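The case for printing the unit price larger than the price

By Anca Barbu

Most shops that sell packaged food are expected to show two figures on the shelf: the selling price, and the price per kilogram, per litre or per 100 grams.
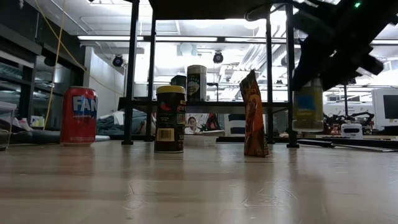

The second figure is the useful one, and it is almost always the smaller of the two. On the labels I measured in August at my nearest Grinell, the selling price was set more than four times as tall as the unit price. A shopper of average eyesight can read the first from the far side of the aisle and has to bend down for the second. My argument is that the sizes should be reversed, and that most of the objections to doing so are weaker than they sound.

A selling price only answers the question of whether you can afford the item at all. For most groceries, most people already know that they can. What they want to know is which of several similar items gives more for the money, and the selling price cannot tell them unless the packs are the same size. Pack sizes used to be fairly regular. They are now anything but. A bag that held 500 grams is sold at 460, then at 425, in an outer that keeps the same height and width. The selling price stays where it was. The unit price moves at once, and it is the only thing on the shelf that does.

There is a second problem, which is the choice of unit. I have seen coffee priced per 100 grams on one label and per kilogram on the label next to it. Dishwasher tablets are priced per tablet by one maker and per kilogram by another. Dried herbs are worse, because a pack may hold so little that a price per kilogram looks absurd, and the shop switches to per 10 grams for some lines and leaves the rest alone. Each of these labels is accurate. Put side by side they are useless without a calculator. A rule on type size would achieve little if it did not also fix one unit for each category of goods and hold every label in that category to it.

Promotions are the third weak point. When an item is offered at two for a set sum, the unit price on many labels still refers to the single pack at full price. The same goes for prices that depend on a loyalty card. Solange Fleury, who spent nine years setting up shelf labels for a regional chain, told me that the label software she used could work out the promotional unit price without difficulty. The field existed. It was switched off in the standard template, and no one in the pricing team had asked for it to be switched on. I find that more telling than any theory about deliberate concealment. The figure is neglected because nothing in the shop depends on it.

The usual objections are these.

First, cost. Paper labels are reprinted every time a price changes, so a new template costs a day of design work and then nothing beyond the normal print run. Electronic labels are easier still. Damir Stoyanova, who maintains them for a living, puts the change at one file sent to each store overnight.

Second, confusion. It is said that shoppers will mistake the large figure for the amount they must pay. Some will, for a week or two. The risk can be cut by printing the unit in full beside the number, at the same height - "per kilogram" and never a bare "/kg" - and by boxing the selling price below it. Petrol has been sold by the litre on large roadside signs for decades, and drivers do not expect to fill the tank for that sum.

Third, that unit price ignores quality. This is true, and it is equally true of the selling price. A jar of good honey costs more than a jar of poor honey whichever figure is printed larger. The comparison is only meant to remove pack size from the sum, and it leaves taste to the person who will be eating the stuff.

Fourth, that small households do not benefit from buying the cheapest kilogram if half of it goes off. I take this one more seriously. Bastien Cordier made the point to me in some detail, and he is right that a large unit price nudges people towards large packs. But it also exposes the cases where the large pack is the dearer one. I found 46 of those in a single visit, most of them in cereals and cleaning products. Someone living alone has the most to gain from knowing that the small box carries no penalty.

A workable rule would be short. The unit price should be at least as tall as the selling price, one unit should apply per category, and the figure should reflect any offer printed on the same label. Very small shops could be exempt, as they commonly are from pricing rules of this kind. Enforcement would need a ruler and a list of categories, both of which an inspector can carry in a coat pocket.

I would start with dry goods, where pack sizes vary most and the units are easiest to settle, and leave fresh produce until later. Loose fruit and vegetables are already sold by weight, with the price per kilogram in the largest type on the card.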